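The Organ at Deststead

January 12, 2024

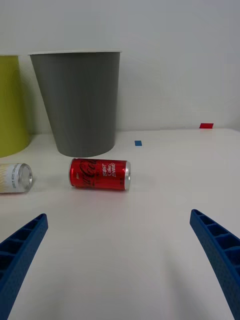
I have been going to look at old churches for long enough to know that the door will be locked and the key will be with someone in the next village. Deststead was open. I stood in the porch for a while out of sheer suspicion.

The organ is a Clernard, one of the small ones, with 322 pipes and a case that somebody painted brown at a time when everything was being painted brown. It came secondhand from the chapel at Sunier, which wanted something louder. According to the leaflet (24 pages, of which 20 concern the roof) it was played by hand pump until the electric blower went in, and the boy who worked the pump scratched his opinion of the sermons into the side panel. The leaflet declines to print it. I got down on my knees with a flashlight and I can report that he could spell.

The font is older than the building and leans a little. I'd have stayed longer, but the heating is on a timer and it had views about visitors. The next recital is in November, so I have time to buy thicker socks.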